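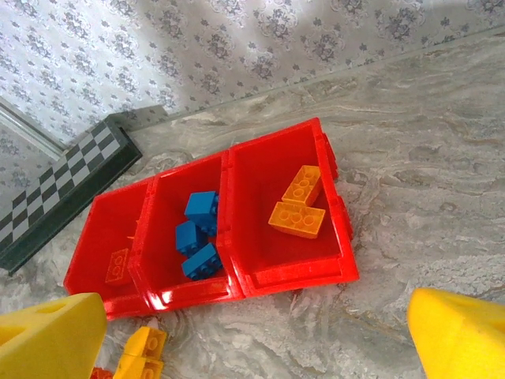

Laketberg, April 3, 2019

Dear Everaldo,

The ferry came in! I ran down the hill with one shoe untied, and there it was, all lit up like a birthday cake, with the whole town of Laketberg shouting at it from the pier.

You remember how Grandma Rocha swore she'd seen it as a girl? She said it had 19 windows and a band on the roof. Well, the band was real. A trombone, two fiddles and a woman beating a washtub with such joy that I started dancing before I knew the tune.

The captain leaned over the rail and asked who was going to Sorkum. Sorkum! I've had that name in my head since I was five. I yelled that I was, and he threw me a ticket - it landed in my hair - with the number 645 on it in green ink.

So I'm writing this on the back deck, with a borrowed pencil. The lake is perfectly flat and the hills are turning purple. A boy beside me is eating an orange and naming every bird that goes by, and he's wrong about most of them, and I love him for it.

Feed the cat. I'll write again from the other side.

Iolanda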